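**Two arms, one table: right arm keeps protective-stopping whenever the left one is holding a block. Cable? Payload? Me?**

Posted in Arms & Grippers > Faults and stops
1,153 views · 3 answers

Hi all, long-time reader, first real question, so sorry if I leave out something obvious and put in a bunch of stuff you don't need.

I look after a two-arm cell. Two UR arms, both with two-finger grippers, over one big table covered in brown paper with a blue tape grid on it. The job is dumb on purpose: pick up a colored cube, put it in another cell of the grid, repeat until lunch. It ran fine for weeks on a little task scheduler we wrote on top of Dursun (that's our in-house sequencer, you won't find it anywhere, don't bother looking).

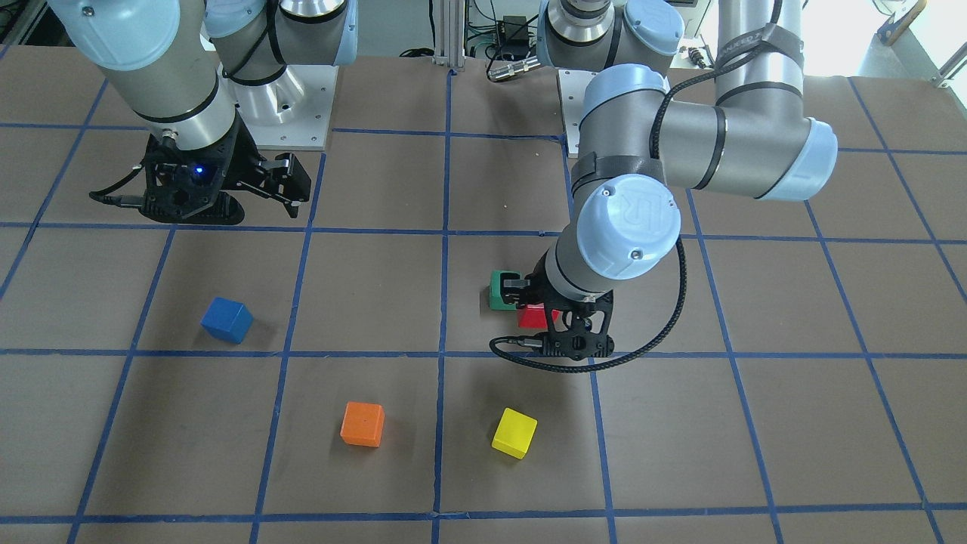 **Joltthorpe, March**

OK so, the fault. The left arm goes down for a cube, closes, starts to lift. Somewhere in that lift the *right* arm, which is supposed to be just hovering and waiting its turn, throws a protective stop. Then the left one carries on for a second, Dursun notices its partner is gone, and everything halts with a cube in the air. Twice the cube got dropped. Once the left arm was already swinging across the middle when it halted, and the gap between the two wrists was small enough that I did not enjoy looking at it.

Things I've tried so far:

- Rebooted everything (obviously)
- Swapped which arm goes first. Fault moves a bit but still mostly hits the right arm
- Slowed both arms down to 40 percent. Way fewer stops, but not zero
- Re-entered the payload and center of gravity for both grippers
- Re-taped the grid where it had gone wavy, which did nothing, but it was bugging me

The log counter says 3,723 picks since the last clean restart, and the stops only began in the last stretch of those. What changed in between is that we rerouted the gripper cables. They used to run loose from the wrist and I hated it, so now they're strapped along the arm and then loop down to the gripper. I'm suspicious of my own work here, but the left arm's cable shouldn't be able to bother the right arm, should it??

The stop message on the pendant is the generic one about the arm being pushed off its path. No contact that I could see. I was standing right there for at least a few of them (outside the marked line, before anyone yells).

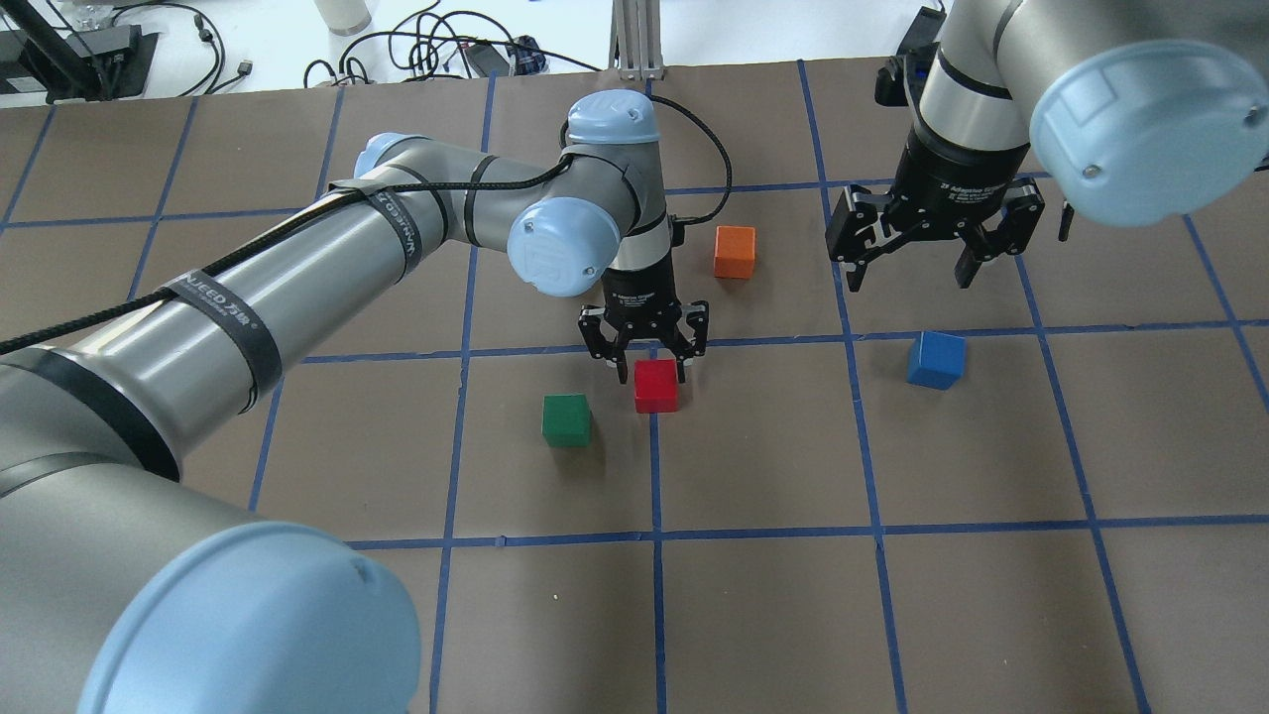

I should also say that the two arms share a power strip and the same network switch, and that the scheduler sends the right arm a "hold here" target over and over while it waits. Could that be doing it? I've got a demo Saturday and I'd really like to not have somebody's kid watch it drop a block and freeze.

— Johannes Chauke

---

### Answer 1

Check your cables.

Seriously, had the same thing with a welding arm. Cable too tight = arm thinks something is pulling on it, because something IS pulling on it. Cut the straps, run it loose, see if it goes away. Also maybe just turn the sensitivity down in the safety settings? Worked for us.

— F. Barredo

> **Comment from Nantana Ratanaporn:** Please do not turn the safety limits down to make a stop go away. The stop is the only part of this cell that's doing its job right now! And don't leave a cable hanging free near a second arm either, it'll find something to catch on.

> **Comment from Florante Barredo:** ok fair on the second one. Still think it's the cable

---

### Answer 2 (accepted)

Florante is half right, I think, and I'd bet you have two problems sitting on top of each other. We fought through something very similar with a pair of arms and a home-grown scheduler, so let me just dump what we did and you can steal whatever fits.

First, before any testing: take the arms out of each other's space. Write yourself a version of the job where the left arm only touches cells on its side and the right arm parks well back. You described a halt with the two wrists close together, and I wouldn't run it again at any speed until that can't happen. Neither controller knows the other arm exists unless you've told it. The internal collision check is for the arm and its own body.

Now the cable. Jog the waiting arm by hand (freedrive) through the whole wrist range your job uses, slowly, and watch the loop between the last strap and the gripper. If it goes straight at any point you've got a tug. Mine looked lovely in the home pose and was banjo-string tight with the wrist rolled over. Move the last strap farther up the forearm to give the loop more slack, then do the whole range again. Don't forget that a stiff cable can push as well as pull.

Then the "hold here" thing, and this is the bit I'd put my money on. Streaming a hold target is fine as long as it's the *same* target every time. Ours was reading the current position and sending that back as the next target. So the arm sagged a hair, the script said great, stay there, it sagged another hair, and on it went. When the other arm closed its gripper the loop got slow for a moment (both grippers went through one shared driver), the stream stuttered, and the next target arrived as a little jump. The arm jerked and stopped. It looked exactly like one arm upsetting the other!

That'd fit with your slow-speed result too, although I wouldn't swear to it.

Quick way to find out: skip the streaming completely. Send the waiting arm one ordinary move, let it finish, and send it nothing until its turn. If your stops vanish, there's your answer, and the cable was only making it worse.

Last thing, log the timestamps of the gripper commands next to the stops. We did more than 3,000 cycles without doing that and I'm still annoyed with myself.

— Bronisława Grabowska

> **Comment from Johannes Chauke:** Oh wow. Just looked and yes, we read the pose back and send it again. I wrote that. I remember thinking it was clever. Changing it to a single move tonight, and I'll pull the last strap up on both arms while I'm in there. Cell is split left/right for now, so no more sharing the middle.

> **Comment from Bronisława Grabowska:** Change one thing at a time though!! Otherwise you'll never know which it was

> **Comment from Johannes Chauke:** Ugh, fine. Script first, straps after.

---

### Answer 3

Not an answer to the fault exactly, but for the dropped cubes: look at what your gripper does when the program halts. Some setups drop the tool output on a stop and some keep it. Ours (a Piltico add-on, different gripper from yours) let go every single time until we changed one checkbox in the installation tab. It's only a cube today, but if you ever move up to something heavier you'll want to have decided that on purpose.

Also what is the paper for? We use bare table and ours slides less.

— Rungnapa Sukprasert

> **Comment from Johannes Chauke:** Good call, will check the output setting. Paper is so I can re-tape without scraping glue off the table for an hour.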